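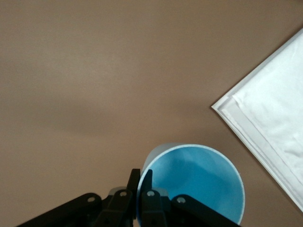
Rulemaking Petitions: Common Questions

Who may file a petition?
Any resident of Juldale, or any business licensed there.

Does a petition need signatures?
Only the filer's. A petition to repeal a rule must also carry the signatures of 15 registered voters.

How long does the agency have to respond?
It must grant or deny the petition in writing within 4 months of filing.

Can a denied petition be refiled?
Yes, after 366 days. A petition with substantially different text may be filed at any time.

Is a hearing required?
No. The agency may hold one on its own motion. Notice is posted 5 business days ahead.

Where are filings sent?
To the rules clerk, Roos Prins. Faxed copies are no longer accepted.

Last revised January 4, 2021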